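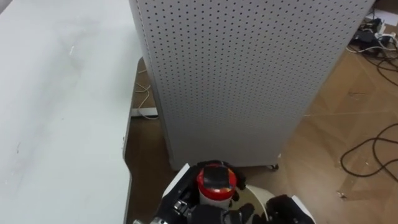 Settled Dust on Horizontal Surfaces in Small Study Rooms

Project report, Building Services module
Submitted 31/12/2024

1. Background

Dust in occupied rooms is usually assessed by air sampling. An air sample gives the concentration of particles at one height over a short period, but it says little about what ends up on desks, shelves and floors. Cleaning schedules are written for surfaces. The link between the two is weak in practice, and most schedules in teaching buildings are set by floor area and room type.

Settled dust in a study room comes from clothing, paper, shoes and outside air. Coarse fibers fall out within minutes. Fine particles stay in the air much longer and are moved by drafts, by people walking past and by the warm air rising from equipment. A particle that has settled may also be lifted again, mostly from the floor. The deposit found on a surface is therefore a balance between arrival and removal, and it depends on height, position and use.

The purpose of this project was to compare dust deposits at different positions inside one room and between rooms in the Callau building, and to judge whether a single sampling point is enough to set a cleaning interval.

2. Rooms and positions

The Callau building is a converted office block on the Pladosier campus. It has mechanical supply air on the upper levels and opening windows throughout. The study rooms have hard floors and similar furniture. Nine positions were selected across the rooms and grouped by type:

Open surface: desk or table, away from walls
Sheltered surface: under a shelf or beside a tall cabinet
Floor level: in a corner or beside a furniture foot
High level: top of a cabinet or door frame

Each position was assigned a letter code and marked on a floor plan. The plan is in Appendix A. Positions that could be reached by a vacuum cleaner were listed separately, and building staff were asked to leave the marked plates in place during routine cleaning.
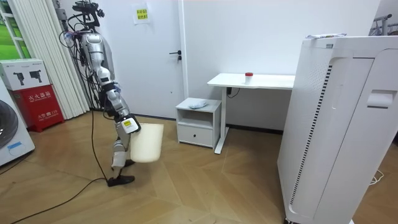

Rooms with carpet were left out of the selection. Carpet holds dust and releases it under foot traffic, and the floor-level results would not have been comparable with those from hard floors. Rooms facing the loading area were also left out. Diesel soot is dark and sticky and gives a high reading by the optical method described in Section 3 even when the mass of the deposit is small.

3. Method

Glass plates were cleaned with alcohol, dried, weighed and placed at each position. The total exposure was 510 hours. At the end of the exposure the plates were covered, carried to the laboratory in slotted boxes and measured by 2 methods.

The first method was gravimetric. Plates were left to reach the temperature and humidity of the balance room before weighing. Glass takes up a small amount of water from the air, and an unexposed control plate was weighed with each batch to correct for this.

The second method was optical. A clear adhesive strip (Khunthong, lifting grade) was pressed onto the plate with a roller, removed and placed over a white backing. The loss of reflected light was read with a Medimia surface meter. The reading is given as a percentage of obscured area. The meter was zeroed on a clean strip from the same roll before each set. Strips from different rolls gave slightly different zero values, and one roll was rejected.

Portable air cleaners were recorded as part of the room survey, with their location and the distance to the nearest plate. No plate was placed within 300 mm of an outlet or intake grille. Air speed close to a grille is high enough to carry fine material past the plate, and the deposit there does not represent the room. 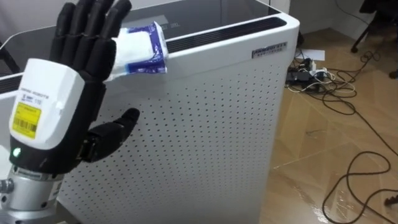 Figure 1. Air purifier with perforated side; package of wet wipes on the top edge.

The fan settings of the air cleaners were controlled by room users and were not logged. This is a weakness of the method and is discussed in Section 5.

4. Results

The two methods ranked the positions in the same order with one exception. Floor-level plates had the largest deposit by mass and by obscured area. High-level plates came next by obscured area but were lower by mass, which is consistent with a finer deposit. Open desk surfaces had a moderate deposit with a high share of fibers. Sheltered surfaces had the least.

The exception was the plate beside a door. Its mass was close to the floor-level values, but the obscured area was low. Under the microscope the plate carried a few large mineral grains, most likely grit from shoes. A handful of such grains dominates the mass and hardly affects the optical reading. The plate was kept in the data set.

Differences within a single room were larger than differences between rooms for the same type of position. This held for both methods.

Desk surfaces showed a gradient from the front edge to the rear. Deposits were lighter near the front, where sleeves and papers wipe the surface, although the plates themselves were raised on a card mount and should not have been touched. Some contact cannot be excluded. Desk plates were placed toward the rear after the trial run in May for this reason.

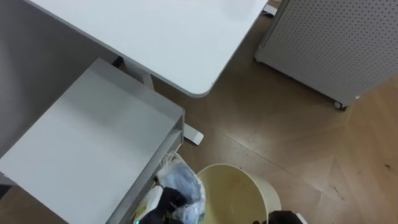

Figure 2. White desk top with rounded front corner.

5. Discussion

A single sampling point is not sufficient to describe a study room. If only one can be used, an open desk surface is the most useful choice, as it is the surface that users touch and complain about. It will underestimate the load on the floor and on the tops of cabinets. High-level dust matters less for daily cleaning but is disturbed when windows are opened, and it should have its own interval.

The optical method was faster and needed no conditioning time. It responds to fine and fibrous dust, and this is closer to what a person sees. It is insensitive to grit. For a cleaning survey it is adequate on its own, provided that the roll zero is checked.

The main limits are the unlogged use of air cleaners and windows, the unknown number of occupants and the single exposure period. Heating was on for part of the exposure only. A repeat in summer would be expected to show more mineral dust and pollen, and fewer textile fibers.

6. Further work

Plates with a shorter exposure, changed more often, would show whether deposition is steady or comes in steps after busy days. A door counter would give a simple measure of room use. The card mounts should be replaced with a stiffer material, as several had bowed by the end of the exposure – the plates on these were no longer level.

Appendix A: floor plan with coded positions
Appendix B: plate masses and control corrections
Appendix C: meter readings by strip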